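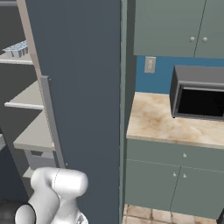

Fridge open in the sim kitchen, ice cube tray on the top shelf, arm down in the corner.

Last updated: August
6 min read

**gemwood_sal**
Right, I've finally got something worth posting about the fridge task. For anyone who missed my moaning in the other thread, I've been training a policy entirely in the simulated kitchen and trying to find out how much the randomising helps. My lot at Asulach are split on it and I wanted my own numbers before I joined in the shouting.

Method, quickly. I trained 3 versions of the same policy on the same 2103 demos. One always sees the kitchen with its stock colours (green cupboards, blue wall, the lot). One gets random colours and textures on everything. The third keeps the colours but jiggles the geometry — handle length, hinge position, shelf heights, how far the arm's base sits from the door. Then 100 trials each in kitchens none of them had seen.

The geometry one won by miles. The colour one was barely better than stock, and on the lower shelves it was a bit worse! I really didn't expect that.

**pocketlathe**
Lovely stuff, but what are you calling a success? Door open, or door open and something fetched out? I've read so many results where "opens fridge" means the door moved a finger's width.

**gemwood_sal**
Fair. Door open past the point where the arm can reach in, and it has to stay there while the arm lets go of the handle. Fetching is a separate score and I'm not brave enough to post it yet. The ice cube tray is a pig. It's flat and pale, the shelf's pale, the walls behind it are pale grey, and the wrist view gets hardly any contrast.

**oatcake**
I don't buy the colour result, sorry. We did much the same comparison on the Boersma drawer set and colour randomising was the whole difference between working and not. Are you sure your test kitchens look different enough? If they're all green cupboards and beige worktop with the odd tweak then of course colour doesn't matter, you've never tested it.

**gemwood_sal**
They aren't all green, I promise. But you may have half a point, as the lighting is the same in every one of them. I never touched it. Was your drawer test in sim or on a real arm?

**oatcake**
Real arm. Trained in sim, tested on the bench, big windows down one side.

**pocketlathe**
Well there you go, you two are measuring different things. Sim to sim, the pixels are clean and the physics is what trips you up. Sim to real, the camera falls to bits before you ever find out whether your hinge was right.

**oatcake**
Partly. I'd still want to see lighting varied before anyone writes "geometry matters more" in a title. People will quote it and skip the setup.

**himut_dave_no2**
Lurker here, from the Himutville group. Did you change how stiff the door seal is? We found the first pull was where nearly all our failures lived. The policy learns a gentle tug, then meets a door that sticks and just sits there holding on to the handle like it's waiting for a bus.

**gemwood_sal**
No! Seal is fixed, same value for all of them. That's a very good shout and also slightly ruins my week. My failures are mostly at the other end, where the door's already swung out and the arm catches it with an elbow on the way back round. The gap between an open door and the robot is tighter than you'd think.

**himut_dave_no2**
We had that too. Moving the base back before the reach sorted most of it, but it roughly doubled the time per trial.

**softgripper**
How many seeds? If it's one run each I wouldn't bet my lunch on any of this, elbow or no elbow.

**gemwood_sal**
One each. I know, I know. I've got 6 more queued — two per version — and I'll put lighting and seal stiffness in as separate runs after that, so we don't muddle everything together. Should be able to post the table when the queue clears.

**oatcake**
Post the fetching score as well, even if it's dreadful. I'd find that more useful than the door.

**gemwood_sal**
Fine, but you're not allowed to laugh at the tray.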